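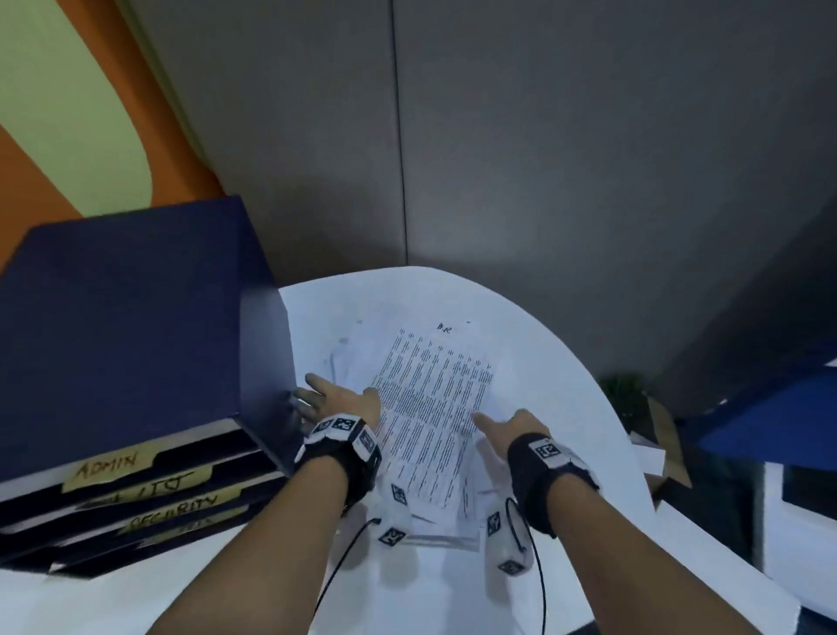

Spring Clear-Out at the Stedden Street Office

Posted Monday, June 3, 2024

The Galover newsletter archive came to us in April as 697 loose pages and a promise that they were "mostly in order." They were in an order. We have been sorting them ever since, one stack at a time, and these are our notes from the table.

The round table
Chosen because it was free. A round table has no corners to line paper up against, a fact we absorbed slowly. Papers go in the middle, hands go on the papers, and coffee goes on the windowsill in the next room.

The stack
Small print, short lines, column after column of it. The top sheet has "#R" written by hand along its top edge. R could be for reprint, returns or Heffernan, whose filing system we inherited and whose spelling we have learned not to trust.

The fan
Paper this old likes to slide. One hand holds the pile down while a finger on the other keeps the side from wandering off – squaring up comes later, usually after lunch.

The organizer
Dark navy blue, with drawers or trays and a slanted top that looks made for putting things on. Pages put on it tend to leave. The Traltereck catalogs go in next, all 39 of them, as soon as we agree on which drawer is the top one.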